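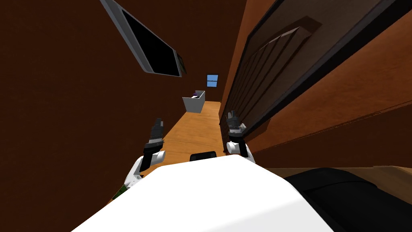 Weronika Pawłowska: Still broken for me after the restart. I printed one test letter from the Plimcombe list and the surname came out as ZiÃ³Å‚kowski. It should read Ziółkowski. On the member screen it looks right, so I can't tell where it goes wrong.

Ticket opened June 9, 2021
Product: Vurnillow Membership, self-hosted
Site: Jeltuvgate
Category: Mail merge / CSV export
Priority: Normal
Assigned to: Jericho Villanueva

Summary
Accented letters in member names are garbled in printed renewal letters. Names without accents are not affected. The print run is about 900 letters and is on hold until this is fixed.

Jericho Villanueva: Thanks, the sample helps. Two odd characters in place of each accented one usually means the file was written as UTF-8 and read as Windows-1252. Before I blame the merge I need to know what is in the database. Can you attach the export straight from Vurnillow, without opening it in a spreadsheet first? Opening and saving can change the encoding.

Weronika Pawłowska: Attached. I saved it from the browser and haven't touched it.

Jericho Villanueva: Checked in a hex viewer. The ó in Ziółkowski is stored as C3 B3 and the ł as C5 82, both correct UTF-8. The file has no byte order mark. When you double-click a CSV like that, the spreadsheet on your machine falls back to the Windows code page and shows the wrong letters. If you then save it, the wrong letters become the real contents. I'd expect the same if the merge wizard is pointed at the raw file with the encoding left on its default.

Workaround for now:
Open a blank workbook. Use Data, From Text/CSV. Select the export. Set File Origin to 65001: Unicode (UTF-8). Check the preview before clicking Load. Save as a workbook, and point the merge at the workbook instead of the CSV.

Weronika Pawłowska: Did that. Ziółkowski is now correct on paper. Bożena Wróbel is not. She prints as BoÅ¼ena WrÃ³bel, and this time it shows that way in the import preview too.

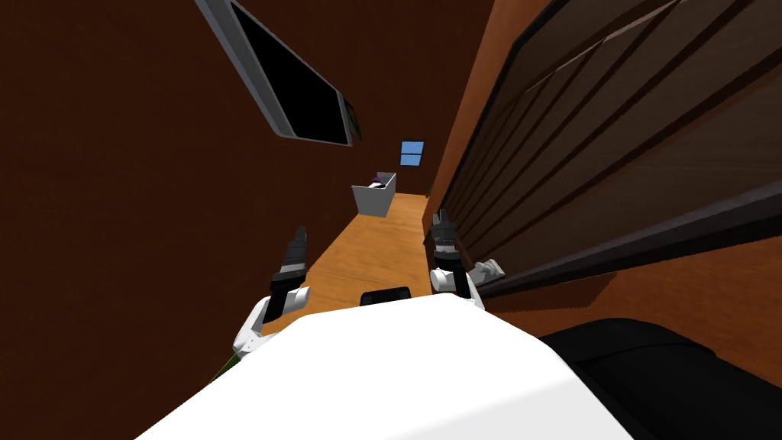

The first record was fine in the database and only damaged on the way out, so I assumed the rest were the same. I went back to the member screen and her name is wrong there as well. I had only looked at the one record before.

Jericho Villanueva: Then there are two faults. The bad records would have to come in through an import. Was there a bulk load at any point?

Sofia Fragkou: Yes, in December. We moved the Plimcombe members over from their old list. Kamarul Pelupessy prepared the file and I ran the import. I remember the encoding box and I left it on Auto.

Jericho Villanueva: Auto looks for a byte order mark and falls back to Windows-1252 if it doesn't find one. Same cause, opposite direction. I ran a read-only query for names and street addresses containing Ã, Å or Ä followed by a non-letter or another symbol. It returned 139 records, all carrying the December batch ID. Those can be repaired by encoding the text back to Windows-1252 and decoding it as UTF-8.

A further 19 records in the batch contain a literal question mark in the surname. The original letter is gone in those and no conversion will bring it back. They need to be retyped from the source list.

Kamarul Pelupessy: I still have the old list. The question marks are in it already. They must date from an earlier save as plain CSV. The paper forms are in the filing cabinet at Plimcombe, so I'll retype from those.

Jericho Villanueva: Good. Steps taken on the test copy:
Full backup taken and restore checked.
Repair script run against the batch ID only, on first name, surname, street and suburb.
Any record where the conversion raised an error was skipped and logged. The skip log is empty.
Query run again, no matches.

Sofia, please spot check a few names you know on the test copy. Once you're happy I'll run it on live.

Sofia Fragkou: Checked Wróbel and several others. All correct. Go ahead.

Jericho Villanueva: Run on live. Default import encoding changed from Auto to UTF-8 in Settings, Data, Import. I've also ticked "Write byte order mark" under Export, so a double-clicked CSV should open properly from now on. Exports made before the change still need the workaround.

Weronika Pawłowska: New export opens correctly. I've started the print run without the surnames Kamarul is retyping.

Status: Pending, waiting on customer (manual corrections, K. Pelupessy)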